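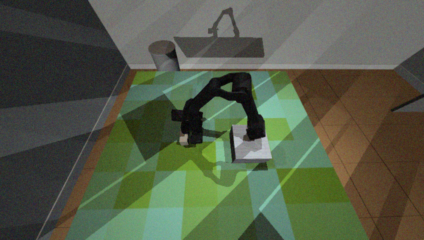
A simulated Drundside scene with a black robot arm, a gray-white box and a small cream-colored cube on a checkered rug.

Drundside is a method for training robot control policies in simulation, in which the lighting, surface patterns and image noise of a rendered room are changed while the task stays the same. It belongs to the family of methods known as visual domain randomization. The method was developed in the Nautiyal project and is distributed together with the Iro simulator, although it can be used with other renderers.

Background

A policy that learns from rendered pictures often depends on details that have no relation to the task, such as the color of the floor or the direction of a shadow. When the same policy receives pictures from a real camera, these details are different and the performance becomes lower. Earlier work in the Nautiyal project used plain backgrounds and one fixed lamp. The policies trained in this way were accurate in simulation but they reacted badly to strong sunlight from a window.

Method

Each Drundside scene is made from a room model, a robot arm and one or more simple objects. The room model can contain ordinary fixed items, for example a sink, a trash can or a cabinet, which have no role in the task. The objects to be handled are mostly boxes and cubes of different sizes.

The randomization has 4 parts, called layers in the documentation. The first layer selects the patterns of the floor covering and the walls. The second layer places light sources and blockers outside the room, so that long diagonal bands of light and shadow fall over all surfaces, including the objects. The third layer changes the position of the camera within a small range. The fourth layer adds a fine grain to the finished picture. The shadow of the arm is always computed from its true pose and is never randomized separately.

The layers are sampled again at the beginning of every episode and they stay constant until its end. An early version sampled them at every step. This was given up after training became unstable, a problem which the developers explained by the sudden movement of shadow borders between two pictures.

Training

The policy receives the rendered picture and the joint angles of the arm. The standard set consists of 900 room variations, and 10 of them are kept apart for validation. Episodes have a limit of 300 steps. The usual tasks are touching the top of a box, pushing a box to a goal and bringing the gripper to a small cube when a larger object stands near it.

Results

In the tests of the project, policies trained with all layers kept more of their accuracy under new lighting than policies trained with patterns only. The light layer had the largest effect when used alone. The grain layer had a small effect, and for the cube task it made the result slightly worse, probably by hiding the edges of small objects.

Limitations

Drundside does not change friction, mass or the delay of the motors, so it has to be combined with other methods if contact forces are important. Transparent and mirror-like objects are not supported. The number of room models is also small, and most of them have a similar layout.

Related methods

Tondeder, a later method from the same project, uses the same layers but selects the variations in which the policy made the largest errors. It needs fewer episodes but more memory.

See also

Domain randomization
Robot learning
Sim-to-real transfer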